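GUNESTON HOUSE RESIDENTS' ASSOCIATION

Minutes of the meeting held in the ground floor common room, 2019-10-02

Chair: Azadeh Najafi
Present: residents of both stairs, as signed in the attendance book
Apologies: Flat 14, Flat 22

1. Minutes of the last meeting

The minutes were agreed with one correction. Under item 5, "the side gate" should read "the bin store gate". The side gate has never had a code lock.

2. Matters arising

The bin store gate has been rehung and now closes by itself. The new code has gone to every flat by letter. Two residents said they had not received theirs and were given it after the meeting.

The light on the second landing of the Ferwood Road stair is still going off too early. Drendberg, the managing agents, have been asked to change the timer. They replied that an electrician would attend but gave no date. The Chair will write again.

3. Accounts

The balance stands at £3,316. The only payments since the last meeting were for the gate and for printing. A resident asked if the window cleaning had been paid. It has not, as the invoice has not been received. The meeting agreed that no money should be set aside for new garden benches until the cleaning has been paid for.

4. Common room

There was a long discussion of the common room, which is being used more than it was in April. The knitting group, the homework table and the Spanish class all want the large table, and things are being left on it from one booking to the next. The Chair said she had received complaints from both the Spanish class and the knitting group, each about the other. It was agreed that the purpose of the discussion was to settle what happens from now on.

The following was agreed:

The table is to be cleared at the end of each booking by the person whose name is in the book.

Rubbish goes home or into the kitchen bin. The kitchen bin is emptied by whoever has the last booking of the day.

Chairs go back under the table and the windows are shut. The top window sticks and needs a firm push.

Nothing hot is to be put straight on the wood. Mats are in the second drawer.

A proposal to charge a deposit for bookings was not supported.
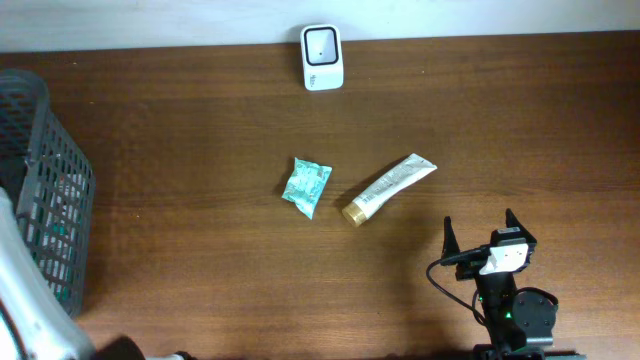
The basket on the table was discussed next. The homework table brought it in for pens and it has since become a general lost property basket. Some residents would like it kept, others think it encourages people to leave things behind. It was agreed to keep the dark grey mesh one, as items can be seen through the sides without tipping everything out, and to empty it on the first of each month. Small things lying loose on the table, such as the white tube with the gold-coloured cap, should go into it at the end of a booking. Packets like the crumpled teal and white one are rubbish and should be thrown away, whoever they belonged to. Food left in the basket will also be thrown away. Anything else not claimed by the end of the month will go to the Ots charity shop, or in the bin if the shop will not take it.

A resident asked if creams and toiletries would be accepted by the shop. The Chair thought not if they had been opened. It was agreed that opened ones would not be kept beyond the month.

The surface of the table was also raised. One resident felt it should be oiled before winter. Another had been told by the supplier that it should only be wiped with a damp cloth. Nobody at the meeting had the care leaflet. Drendberg to be asked for a copy. Until it is found, damp cloth only, and no spray polish.

Action: Chair to put a notice of the above by the door and inside the cover of the booking book.

5. Bookings

The Spanish class asked to move its start to 6 pm. The knitting group finishes at that time, which would leave no gap. It was agreed that the class could start at 6.15 for a trial period and that both groups would report back at the next meeting.

A request for a children's birthday party was approved, with the room to be left as found. No balloons are to be fixed to the walls with tape, as the paint came away last time.

6. Bicycles

Several bicycles in the rack appear not to have been moved for a long time. Labels will be tied to all of them asking owners to remove the label within 2 weeks. Bicycles still labelled after that will be reported to Drendberg. Flat 9 offered to write the labels.

A resident asked for a second rack by the Ferwood Road entrance. The meeting was divided. The space is narrow and pushchairs already have trouble getting past. Item carried over.

7. Garden

The hedge on the car park side was cut in September and the cuttings have been left behind the shed. Drendberg to be asked to have the contractor collect them. The outside tap should be turned off before the first frost. Flat 3 has the key to the tap cupboard and will do this.

8. Any other business

Parcels are being left in the hallway of the Guneston Lane stair in front of the electricity meters. Residents were asked to collect them the same evening.

The noticeboard key is missing. Anyone who has it should put it through the Chair's door.

9. Next meeting

To be fixed once the electrician's visit is known. Items for the agenda to Azadeh Najafi in writing.

The meeting closed at 8.50 pm.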